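Site Visit: Gultby Cultivation and Dispensary Supply

The state license covers growing, drying and wholesale packing, all at one address. 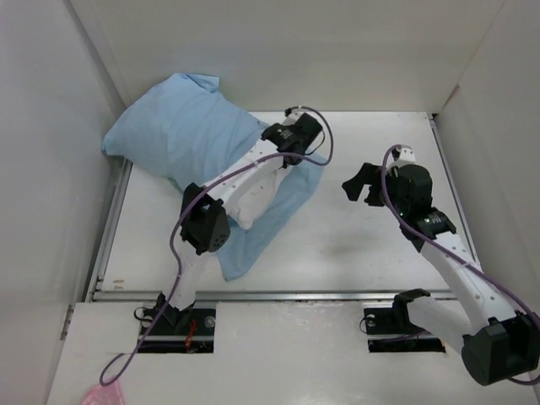
Check-in took place at the side door on Friday. Visitors sign a log, show ID and wear a numbered badge until they leave.

The Gultby site has 17 grow rooms on 2 floors. Each plant carries a tag that is scanned at every move and matched to the state inventory record. Drying is done on racks in the lower level, with humidity logged by a Fornar controller. Samples from each batch go to Mrema, an outside lab, and the batch stays locked until results come back. Turnaround is 72 hours.

Packed orders leave by van for dispensaries in the Rornlow area. Two employees ride with each load, and the manifest is filed before departure.

Waste is ground, mixed with soil and weighed. Records are kept for 3 years. Applicants for a dispensary license can request a tour through the front office.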